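Brindora Home Forum > Laundry and Clothes Care > Folding T-shirts: by the shoulder or by the hem?

waraporn_b
Posted June 13, 2025

Hello everybody. I am Waraporn Boonchu, I moved to this country in May and English is my third language, so please excuse my mistakes.

My question is about folding T-shirts. My mother taught me to take the shirt at the shoulders, shake it one time and lay it face down. My husband's family does it another way. They take the cloth at one point near the side, pull it flat on the table and then fold from the hem up. We have a small disagreement at home about which way gives fewer creases.

I tried both ways with the soft cotton kind, the heathered one that looks a little spotted in the color. This kind is the most difficult for me.
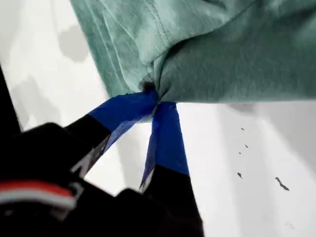
With the one-point way, the long creases all run to the place where the cloth is squeezed. If I fold the shirt quickly after that, the creases stay until the next day. With the shoulder way I get a small mark near the sleeve seam, but the front remains smooth. So I think my mother is right, but I would like to hear from other people before I say this at dinner.

Also, do you fold in three or in four? My drawer is a Nimska, the low one, and it does not close when I fold in three.

pegbasket
Reply

Your mother is right. Shoulders, always. When you pinch a knit in one place, all the weight hangs from that place and it pulls out of shape. I ruined the side of a good Fodell shirt this way.

In four for a low drawer, and stand them up on the fold.

dryer_lint_dan
Reply

I disagree with pegbasket. One pinch for two seconds does not ruin a shirt. What ruins shirts is hanging them wet from one peg all night. I pick mine up by whatever part is on top of the pile, drop it on the bed, smooth it with my forearm, done. The creases come out when you wear it for 6 minutes.

pegbasket
Reply

Your shirts, Dan, I have seen the photos of your shelf.

waraporn_b
Reply

Thank you both. Dan, do you smooth it before the first fold or after? When I smooth it after, the back layer makes a small wave under the front layer and I cannot reach it.

dryer_lint_dan
Reply

Before. From the collar down, then out to the sides. After the first fold it is too late, you only press the wave in.

old_mangle
Reply

I worked in a hotel laundry for many years and we had a rule for this. Heavy cotton you may pick up from anywhere. Light jersey you pick up with two hands, wide apart. We put through 400 pieces on a normal day and 600 before a holiday, and the ones that came back for pressing were nearly always the light ones that somebody grabbed in the middle.

If the seam at the shoulder twists when you lift the shirt, put it down and start again. It takes less time than to correct it in the fold.

dryer_lint_dan
Reply

A hotel has people who look at every crease. My wardrobe has me.

waraporn_b
Reply

Old_mangle, this is very useful, I did not think about the weight of the cloth. The shirts of my husband's family are the heavy kind and mine are light, so perhaps both families fold correctly for their own shirts. I will say it like this at dinner, it is more polite.

I tried folding in four and the Nimska drawer closes now. Only the sleeves are still a problem, they come out at the side when I stand the shirts up. Do you fold the sleeve back one time or two times?

pegbasket
Reply

One time for short sleeves. For long ones, down along the side, flat, so the cuff ends near the hem.

old_mangle
Reply

Same here, once. And leave the drawer a little loose, or the end shirt gets crushed.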